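The Hedge That Wanted to Be a Tree

Every street in Flalldale has one house with a privet hedge clipped so square you could set a level on it. Ours was the house next door to that one. What we had along the front walk was a row of hornbeams, planted by an earlier owner who must have believed in the future, and left alone by everybody who came after.

Hornbeam is an odd plant to inherit. It isn't showy. Its flowers are catkins, and its fall color is a decent yellow that lasts until the first hard wind. Left to itself it makes a medium-sized tree with a gray, fluted trunk that looks like a flexed forearm. Clipped, it makes one of the best hedges there is, and hangs on to a good many of its dead brown leaves through winter, so that in January you are still screened from the neighbors, though by something that looks like a wall of old lunch bags.

I had 4 of them on one side of the walk and 7 on the other, which tells you something about the earlier owner's sense of symmetry. The tallest had reached the gutter. The mail carrier had begun to duck.

The man at the nursery in Stisirberg looked at my photographs for a long time. He sells a good young hornbeam of his own raising, under the name Heo, and I suspect he hoped I would rip out the lot and buy 100 of them. To his credit, he told me to wait until the plants were dormant and then cut them hard, but only on one side. The other side could be done the winter after. Hornbeam will sprout from old wood, he said, but it likes to be asked politely.

I went home and sharpened things.

A neglected hedge has a kind of geology. On the outside is this year's growth, soft and green. Behind that comes a layer of twigs, crossing and rubbing, each having made its own decision about where the light was. Then there is the dark middle, where nothing has grown in years and where I found a tennis ball, a garden stake and the remains of a plastic owl. The owl had presumably been put up to scare birds. There was a nest beside it.
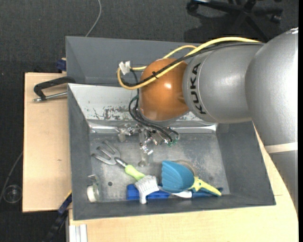
A KUKA arm over a bin of tools on a wooden tabletop.

Cutting took most of a weekend. The job calls for loppers on anything thicker than a pencil and a pruning saw on anything thicker than a thumb, plus a willingness to be looked at by people walking dogs. One of them asked if the trees had been sick. I said no, and she gave the sort of nod people give at hospitals.

By the end I had one green side and one side that resembled a rack of antlers. I spread compost along the base, watered it in, and went indoors to read about other people's failures.

There are plenty to read about. The usual mistake is to shear a hornbeam straight up and down, or worse, wider at the top, which shades the bottom until it goes bald. The sides should lean in slightly as they rise. The second mistake is feeding it too much, which gets you long floppy shoots and more work. Heavy clay it puts up with, and chalk, and a fair bit of shade. Drought in its first couple of years will kill it faster than anything you do with a saw.

I also bought a bag of Tellow, a bark mulch that the garden center stacks by the register where other stores keep the candy. It did what mulch does. The squirrels rearranged it nightly.

Spring came and the antlers stayed antlers. The green side leafed out on schedule, pleated and fresh, and seemed to be making a point. I started taking the long way to the car. Then, 2 weeks after I had given up looking, there were buds all along the bare wood, small brown spikes coming straight out of bark as thick as a boot sole. A month later the whole side had a green fuzz on it, like a chin that had skipped a few shaves.

It isn't a hedge yet. It has gaps you could pass a casserole through, and the neighbor with the privet has been generous with advice. I trimmed the new shoots by a third in late summer to make them branch, and this winter the other side gets its turn. The mail carrier has stopped ducking. The dog walkers have been warned.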